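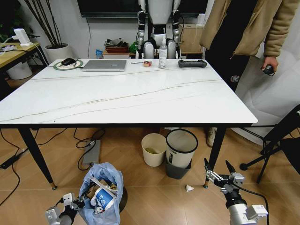 Serkitton › Workshop › Notebook › October

Notes Key codes Stock Returns Contacts

Mortise rekey, Vasomance building, second floor

Started 8:15. Markos brought in the box of cylinders from the Vasomance job yesterday evening and left the work order taped to the lid. They want the whole second floor on a new master system, old keys dead, the cleaning closet and the electrical room on their own change keys. Front entrance stays on the existing high-security cylinder and we are not to touch it.

Pulled the first cylinder apart to see what was in there. Six pin, standard keyway, bottom pins worn to a slope on positions 1 and 4. Top pins fine. Springs tired. Whoever did it last put a master wafer in every chamber, so there are far more working cuts in there than the system ever needed. Tried an unrelated key from the scrap drawer with a bit of wiggling and it turned on the third go. Will show Rhys, he has been asking why I keep going on about this.

New system, as agreed with Paraskevi on the phone:
- one master, held by her office
- cross-keying only on the shared kitchen
- wafers in chambers 2, 3 and 5 only
- no wafer thinner than a number 2

The last one matters. The thin ones tip over in the chamber and then I am driving back out there in two weeks with a follower and a bad temper.

9:40. Bitting list done by hand, then checked against the chart. Found one clash, the electrical room change key was also opening the storeroom. Moved position 6 up two steps and ran the list again. Clean now. Copy is in the key code safe. Do not leave it on the bench, do not photograph it, do not email it to anyone at the building even if they ask nicely.

10:30. Pinning. Nickel silver bottoms, two spool tops per cylinder, the rest plain. Springs all new. I am throwing out every old spring, even the ones that look OK. Plug faces cleaned with solvent and a nylon brush. Two plugs had graphite packed in with oil on top of it, gray paste all through the keyway. Soaked those twice. Dry PTFE only when they go back together, and I have written that on the card that goes to the customer.

One plug scored badly along the bottom where someone forced a broken key out. Not worth saving. Replacement ordered from Mekance, account price, Aivar picking up this afternoon with the strike plates. If they only have the satin finish, take it, the door is in the back hall.

12:50. Key machine is cutting shallow. Decoded three test cuts and all three came up high by the same amount, so it is the depth setting and not the blanks. Adjusted, cut again, better but still a touch high at the tip. Changed the cutter wheel. Old one had a chip in it I could feel with a fingernail. Good now. Counter on the machine says 3,830 cuts since it was last reset, so that wheel has done its share. Order a spare – we have none on the shelf.

Please stop clamping blanks by eye. Push the shoulder up against the gauge, then tighten. Half the recuts last month came from this.

2:20. Cut the change keys, 49 in all with the spares. Deburred on the soft wheel, both sides, light pressure. Stamped with the blind code only, no room numbers. Tested each one in its own cylinder and then in the neighbors on either side. Two were stiff going in. One needed the tip dressed, the other I recut.

Master tested in everything, turns smoothly. Kitchen opens with the keys it should and none of the others.

3:45. Apostolos Xenos called about his storefront, deadbolt throws halfway and stops. He has already had the cylinder out twice and says it is fine on the bench. Sounds like the door has dropped and the bolt is hitting the strike. Told him to try it with the door open and call back. If it throws all the way, it is a hinge job and he needs longer screws in the top hinge before anybody files anything.

4:30. Aivar back. Plug is the right one, satin. Strike plates are the short lip and we need the long, so those go back.

For tomorrow:
- pin the replacement plug
- bag cylinders by door, tail pieces and set screws in with them
- check cam orientation on the left-hand doors before leaving the shop
- key envelopes signed for by Paraskevi in person
- Rhys to come along and do the last four doors himself

Still need an answer on whether the old keys come back to us or get scrapped on site.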